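2026-05-09

A slow Saturday, and I meant to spend it in the yard, but I had the access request from the Tinach library service open on the kitchen table before the coffee was done. I asked for it back in March, a copy of everything they hold on me, mostly out of nosiness (I'll admit that here). They had 30 days and used every one of them, then asked for more, very politely.

Well, it came. 516 pages! I'd pictured a sheet or two with my address and my overdue fines. Most of it is my borrowing history, going back to when we first moved to Jernach, and I had truly believed they cleared that out once a book was returned. I sat there reading my own old loans and got quite sentimental over the gardening ones, and then a bit uneasy over the medical ones from the bad winter. Those are nobody's business, really, and there they were with dates and times.
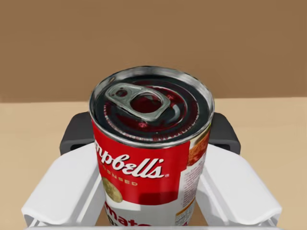 Posted by Amrani

The part that bothers me most is near the back. There's a line saying loan records are shared with Zundurel, the company that runs the catalog, "for service improvement." I don't remember agreeing to that. I went through the membership form twice and found a sentence that might cover it, if you squint – it's tucked in under the paragraph about reminder emails.

I don't want to be hard on the library. The woman at the desk has always been so kind, and I'm sure whoever put this bundle together had plenty else to do. But I'd like to know how long they keep it all, and whether I can ask them to drop the older loans. I started a letter and it got away from me, around 1000 words before lunch, so I've cut it to 300 and it reads much better. I'll mail it Monday.

Tomatoes still not planted.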